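Household Water Use in Furnival
Final report, Resources and Communities

3. Results

We sent the survey to 200 homes in Furnival and got 84 back. Most came from the Trinamley side, where the houses are older and water meters were put in last. The answers from Skurkar Street were thin, so we left that street out of the comparison.

Toilets and showers made up the largest share of use in nearly every home. The highest reading was over 2,000 gallons in a week, from a house with a leaking garden line. We kept it in the table but took it out of the average.

4. Laundry

Laundry was harder to measure. Many homes wash small loads by hand between machine days, and our form only asked about machine cycles – a mistake we should have caught in the Trernent trial. A basin wash with 2 rinses uses less water than a full cycle, but it handles far fewer clothes.
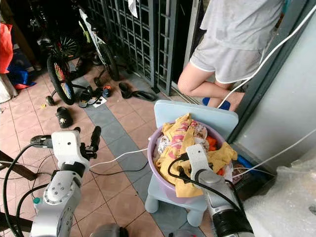 Figure 3. Laundry in a plastic basin on a tiled porch.

A second survey should ask about hand washing directly and run through September, when gardens need less water.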